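Chapter 4
Setting Out the Bench

What you will learn in this chapter

How to decide what belongs on a work surface before a task begins
How to place glassware, hand tools and small containers so that they can be reached without crossing over one another
How to deal with leads, lamps and powered equipment near liquids
How to clear down at the end of a session

Key words: working area, parking area, dry side, reach, clear-down

4.1 A morning at Tarorham

The teaching laboratory at Tarorham opens at half past eight. By nine o'clock in November the benches are taken, and anyone who arrives later has to share. Dzifa Ametepe ran the first-year practical course there for 11 years, and she kept a notebook of every session that had to be stopped or repeated. There were 334 entries in it when she handed the course over to Frans De Graaf.

He read all of them in his first term. A few were serious: a burn, a cut hand, a balance ruined by spilt acid. Most were small. A beaker had been knocked by a sleeve. A sample had been put down on top of somebody's notes and carried off with them. A lid could not be found, and by the time it was, the contents had been open to the air for too long. In well over half of the entries the method itself had been followed correctly. The trouble came from where things had been put.

De Graaf changed one thing about the course. He added 20 minutes at the start of each practical in which students did nothing except set out the bench, stand back from it and set it out again. Students complained about this, and some still do. This chapter covers what they do in that time.

4.2 Working area and parking area

Every bench, large or small, can be divided into two parts. The working area is the part in front of you that you can reach with your elbows close to your sides. The parking area is everything beyond it.

Only the things you are using now belong in the working area. For most simple tasks that means one vessel, one tool and the sample. Everything else waits in the parking area: the rack, the scissors you will need later, the tins and lids, the spare cloth. When you have finished with a thing you park it, and then bring forward the next.

Beginners tend to do the opposite. They pull everything close, because it feels safer to have it all to hand, and then find they are reaching over an open beaker to get at a pair of scissors. Reaching over open liquid is the most common cause of spills in the Tarorham notebook.

A second point concerns height. Tall things go at the back and low things at the front. A rack of tubes at the front edge of the bench will be struck by a forearm sooner or later. A flat tray at the front edge does no harm, provided it is not overhanging.

4.3 Trays, tins and racks

Small objects should not be laid straight on the bench. They roll, they pick up whatever was there before, and they are hard to see against the surface. Put them in something.

Trays are best for samples. A clear tray lets you check for leaks underneath, and a square one is easier to line up with the bench edge than a round one. Sticks, spatulas and other short tools may be rested across the corner of a tray for a moment, so that the working end does not touch the bench, but they should not be left there when you walk away.

Tins are best for small dry parts such as pins and clips. They should have lids. If a tin is kept near a beaker, label both.

Racks are for tubes. At Niven, a training college where Orsolya Sipos teaches the evening classes, racks are also used for pens and droppers. Sipos allows it on the grounds that students will do it anyway. The authors of this book would prefer that you did not, but if you do, keep the pens at one end and the tubes at the other.

4.4 Cloths

A cloth has two uses on a bench. It soaks up small spills and it gives you a soft place to put something that might be scratched. One cloth cannot do both jobs. A cloth that has been used on a spill goes into the bin or the wash.

Fold the cloth before you put it down. A folded cloth has a known size and a clean inner face, and can be opened up if you need more of it. Smooth or shiny fabrics are poor at soaking up water, although they shed very little fluff and are useful under polished parts. The Tistex cloths issued at Niven are of the plain cotton type and are good for some 20 washes.

4.5 The dry side

Choose one side of the bench and keep it dry. Anything with a plug goes on that side, together with its lead.

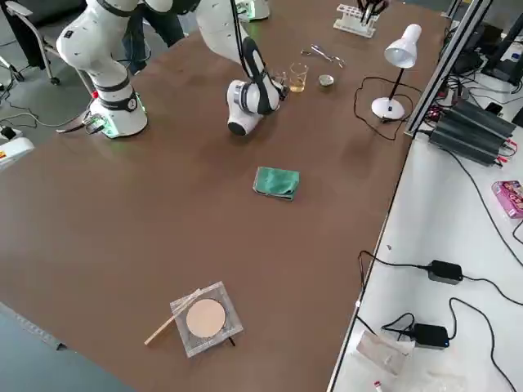 Which side you choose depends on where the sockets are and which hand you write with. Right-handed students usually find it easier to have the lamp on the left, so that the hand does not throw a shadow over the work, but if the sockets are on the right the lamp should go there too. A lead pulled tight across a bench is worse than a shadow.

Leads need particular care. A loop of slack on the bench top is a loop that can catch on a wrist or the foot of a rack. Take up the slack behind the bench or tie it. Where there are several power supplies, put them on a separate side table and bring across only the leads that are needed. Nazma Nanayakkara, who fitted out the benches at Van Acker, had each lead tagged at both ends. It took her an afternoon, and the tags are still in place.

4.6 Clearing down

Clear-down begins with liquids. Cap, pour away or store them before you touch anything else. Next come the sharp things, then the samples, then the tins and racks. Switch off at the socket before moving a lamp. The cloth comes last, after the surface has been wiped.

Activity 4A

Work with a partner. Choose a bench in your own laboratory or workshop and make a simple plan of it on squared paper. Mark the working area, the parking area and the dry side. Swap plans with your partner and set out each other's bench from the plan alone. Note anything that had to be moved once the work began.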